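Robots at Home: Our Afternoon at the Jendeck Open Day

Forty of us signed up for the Jendeck open day in Janbridge, which is more than came to the annual meeting and the November dinner put together. There was free coffee. I mention it for the record.

Marloes Kramer, who runs the home robotics group, met us in the lobby and walked us down to the practice apartment. It has a bedroom with a herringbone floor nicer than mine and a door you are asked not to lean on. She told us the team had logged 1,731 tries at handling laundry and bedding so far, and that 876 of them had gone the way they were supposed to. Someone at the back said that was still better than his teenagers. He said it again later, in case we had missed it.

The robot was already up on its step by the bed when we filed in. We had been told to keep our voices down, for the sake of the engineers. 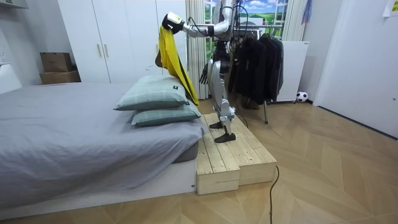

Bedroom duty at Jendeck: the gripper has the yellow cloth by the top, with the other hand standing by.

Cloth is the hard part, according to Kramer. A box stays the same shape when you pick it up, and a shirt has other ideas. The group has spent almost 2 years on soft things, and she spoke about fitted sheets in the tone most people keep for in-laws. Pillowcases are next on the list. I asked about duvet covers and she changed the subject.

Our own Abundio Cuevas wanted to know what one of these would cost. He got a long, friendly answer with no number in it. He then asked whether it did windows, and got a shorter one.

Would I have one at home? I make a bed in less time than it took us to find parking. Then again, I don't make it very often, and the robot at least shows up. Jendeck plans another open day in November. Sign up at the front desk, and bring a sweater, as they keep the place cold.

Comments

gratefulnapper: Did it fold anything? My husband wants to know if his job is safe.

R. from Gratisby: The coffee was not that good.

Pilar: Went with my mother, who told it to stand up straight.

Recent items
Parking at Janbridge: A Plea
Cárdenas Bus Tour, Seats Left
Minutes of the July 18, 2025 Meeting
Lost and Found: One Glove, Again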